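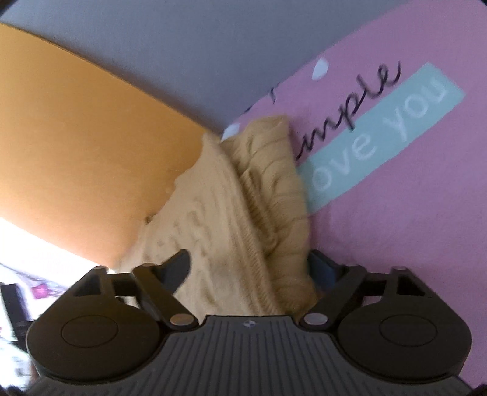
S. Didari
Research Fellow in Household Textiles, Clokham

3.2 Handling of cable-knit items

Heavy knitwear was treated separately from shirts, towels and bedding. Of the 227 items sorted during the Trirville study, the cable knits took the longest to fold and were the most likely to be folded again by a second person. Figure 4 shows a beige cable knit gathered into folds, with a thick ribbed edge running diagonally and raised cable twists on the smoother panel to the left.

Ribbed edges and patterned panels behave differently when a garment is bunched. The rib is dense and springs back, so a fold placed across it tends to open. The panel between the cables is thinner and takes a crease more easily, but the twists add bulk wherever two layers meet. Participants stacked up to six knits in a pile before it began to lean, compared with the much taller piles they made of flat cotton items.

We therefore recorded the position of the first fold in relation to the rib. Folds made parallel to it held better on the shelf than folds made across it. Four households rolled their knits instead, and these are reported in Section 5.

Figure 4. Beige cable-knit fabric, gathered, with ribbed edge and raised cables.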